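Accueil | Atelier | Cellules | Agenda | Archives | Contact

Cellule textile : la paire de pinces manuelles repart après révision

La paire de pinces manuelles de la cellule textile est de nouveau en service depuis samedi. Le compteur affichait 3 180 prises sur la pince gauche et le serrage devenait inégal d'un doigt à l'autre. Les pinces ont été démontées sur l'établi du local Undska.

Les patins de doigt ont été remplacés sur les deux pinces. Les pièces souples orange, elles, sont restées en place : ni fissure ni déformation. Toutes les vis des embases ont été resserrées en croix, puis contrôlées une seconde fois après cinq cycles d'ouverture à vide. Les lots de patins viennent de chez Brostix, et il en reste deux jeux dans le tiroir Hultine.

Côté caméra, l'objectif a été nettoyé au chiffon sec et l'étalonnage refait. Les marqueurs carrés posés sur les embases servent à mesurer l'ouverture des doigts. Un marqueur rayé ou décollé fausse la mesure : merci de le signaler avant de lancer une série, et de ne pas le recoller soi-même.

Les essais de reprise se font sur des polos à manches courtes, à plat sur la table, col vers le fond. La consigne est de prendre la manche par la pointe, sans tirer sur l'épaule.
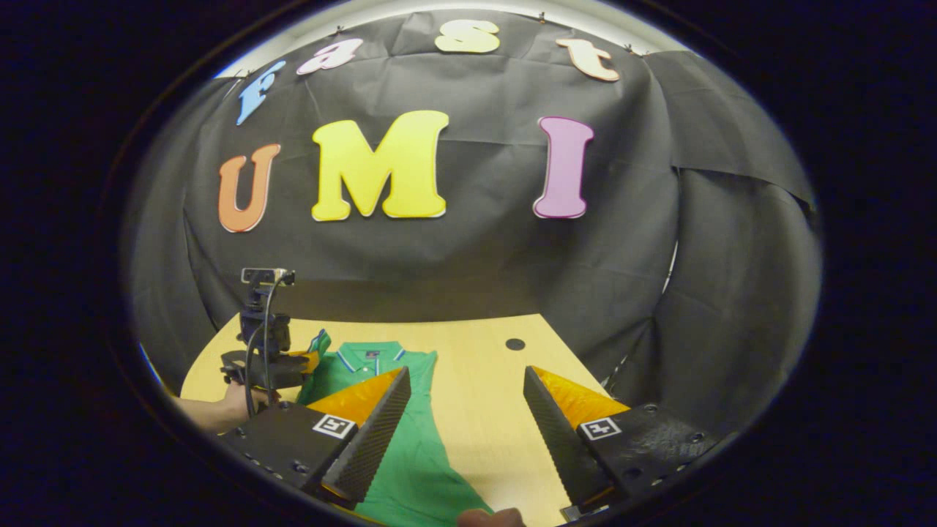 Prise de la manche avec la pince gauche, sur un polo vert.

Le câble de la caméra doit garder une boucle libre le long du corps de la pince. Prochain contrôle des vis en novembre, fiche à remplir dans le classeur Sheehan.

Contact : atelier Undska | © Undska, tous droits réservés | Haut de page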